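Workshop tips: recording hand-held gripper demonstrations at the kitchen table
Last revised 04/08/2021

These are the notes we give to people recording tabletop tasks with a pair of hand-held grippers. Most of them came out of the first 190 recordings in the chopstick set, and a few were added by Rosalía Prieto after she had gone through the rejects. They apply to any small, thin items: chopsticks, pencils, skewers, paint brushes.

Before you start

Wipe the finger pads with a cloth that is barely damp and let them dry. Flour and cooking oil are the usual trouble in a kitchen. An oily pad will let a chopstick roll at the worst moment, and you will grip harder and harder to make up for it.

Open and close both grippers ten times with nothing in them. If one feels stiffer than the other, check the pivot pins for crumbs or thread before you blame the trigger.

Push long sleeves up or fasten the cuffs. Loose cuffs get into the linkages.

A cloth on the table is better than bare worktop. Thin sticks roll on a hard surface, and the tip of the finger can press slightly into cloth to get underneath. Pull the worst creases flat near the items. Small wrinkles elsewhere do no harm and we like to have some of them in the set.

Setting out the sticks

Drop the bundle from a low height and leave it as it lands. Do not comb it straight. We had a whole batch from January where every stick was parallel, and the Griser arm trained on it could do nothing with a crossed pair.

Point the thin ends away from you for half the recordings and towards you for the other half. Mixed chopsticks are fine. Plain handles and patterned handles can go in the same bundle.

Put the cup far enough back that you have to lift and travel. If it is touching the bundle you will end up dragging. 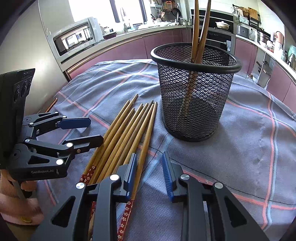 Both grippers at the bundle, with the mesh cup behind.

Picking up

Take one stick at a time. Come down with the fingers open either side of it, close until the pads meet the wood, pause for a breath, then lift. The pause looks like nothing when you are doing it but it makes the grasp much easier to find when the recording is cut up later.

Hold nearer the thick end. A chopstick held at the tapered end swings.

Use the second gripper to hold the rest of the bundle still, or to nudge one stick clear of the others. It should not be idle in the air. If you have no use for it, rest it on the cloth.

Keep the speed you would use to lay a table for guests. Sorcha Noonan's rule is that if you can hear the jaws snap shut, you are going too fast.

Dropping into the cup

Bring the stick upright before you reach the rim. Wire mesh catches thin tips, so lower it down the middle of the cup and open the fingers only when the end has touched the bottom. Long sticks will lean and cross once they are in, and that is fine.

If the cup tips over, stand it up with the gripper and carry on. Do not reach in with a bare hand. A recovery done with the tools is useful. A recovery done by hand has to be cut.

Mistakes

Leave them in if you put them right within the same recording. Stop and start again if you drop something on the floor, or if someone walks between you and the table.

Of the 1,480 recordings sent in for the full set, 1,454 were kept. Most of the others had been stopped before the last stick was let go. Wait two seconds with both grippers still, then press stop.

Storing the grippers

Leave the jaws slightly open overnight. Closed pads take a set and go shiny where they touch. Charge the handles on the Voltum dock, and keep them away from the hob and the kettle.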